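Reusable Textiles in Residential Care: What We Changed and What It Cost
Speaker notes, afternoon session, 2:30 p.m.
Presenter: Piyumi Wijesinghe, Environmental Services, Skolinard Residential Care
Co-author of the cleaning policy: Rajitha Mridha

Slide 1. Opening

Thank the chair, Dr. Siddiqui, and the Campos regional office for the invitation. State that questions will be taken at the end. Copies of the policy are on the table by the door.

The talk covers the move from disposable wipes to laundered microfiber in two of our houses, Gremside and Skavia. It does not cover bed linen or kitchen textiles, which fall under a separate contract.

Slide 2. Where we started

Until last September, both houses bought disposable wipes for resident rooms, bathrooms and common areas. Orders were placed by each floor. Stock was kept in linen closets, under sinks and in the medication room, where it should never have been.

The starting inventory found 2455 unopened packs across the two houses. Pause here. Many in the audience will have a closet like ours.

Explain that the packs were used up before the change was complete. None were thrown away. This delayed the start on the second floor at Gremside, and the figures for that floor are reported separately in the handout.

Slide 3. Color coding

The policy assigns one color to each type of area:
Blue: resident rooms and general surfaces
Red: toilets and bathroom floors
Yellow: sinks and bathroom fixtures
Green: dining rooms and pantries

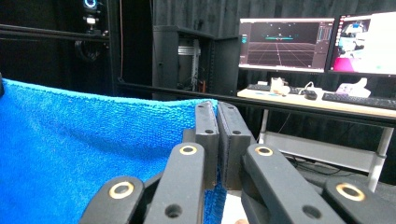
Slide 4. Staff training

Each member of the housekeeping staff attended one session of 90 minutes, held during paid hours. Night staff were offered a Saturday session, and attendance was poor. We would schedule this differently now. Dilruba Kodikara led the sessions at Skavia and should be credited by name.

Main points of the session:
Fold the cloth in half and in half again, and turn to a clean face for each surface.
Work from clean areas to soiled areas and from high to low.
Never return a used cloth to the bucket.
Place used cloths in the closed bag on the cart.
Change to a new cloth at the door of every room.

The last point met the most resistance. Staff who had cleaned for many years regarded it as a criticism of their work. Supervisors were asked to explain the rule in terms of the residents and to avoid correcting staff in the hallway.

Slide 5. Laundry

Cloths are washed separately from cotton. Fabric softener is not permitted, as it coats the fibers and reduces absorbency. They are dried on low heat.

Each house holds 300 cloths of each color. The first order was 120, and it ran out by the middle of the week. Laundry at Gremside is done on site. Skavia sends its laundry out, and the return time is longer, so the larger number matters more there.

If asked about the supplier, refer the question to Rezaul Khondokar in purchasing. Do not quote prices from the podium, as the contract is under renewal.

Slide 6. Inspection before reuse

Every cloth is opened fully and checked on both sides before it is folded and returned to the shelf. Laundry staff look for holes, loose edges, hardened patches and stains that remain after washing. A cloth that fails is removed from clinical use. It may go to the maintenance shop once the corner has been clipped.

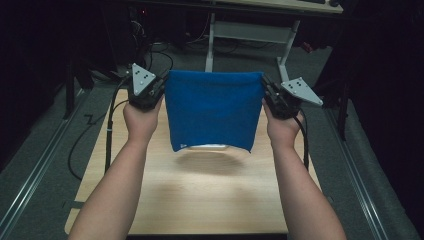

Blue cloth held up over a table.

The check was added to the policy in its second revision. In the first weeks, worn cloths were going back onto the carts, and housekeeping staff were setting them aside on their own judgment without telling the laundry. Replacement orders could not be planned on that basis. The clipped corner was a suggestion from the laundry staff at Gremside.

Slide 7. Open questions

We have no firm view on how many washes a cloth should be given before it is retired.
Isolation rooms still use disposables under the current infection control policy. Any change there requires approval from the medical director.
Agency staff arrive without the training. A one-page card is in draft.

Slide 8. Contact and questions

Leave this slide up. Repeat each question before answering, for those at the back.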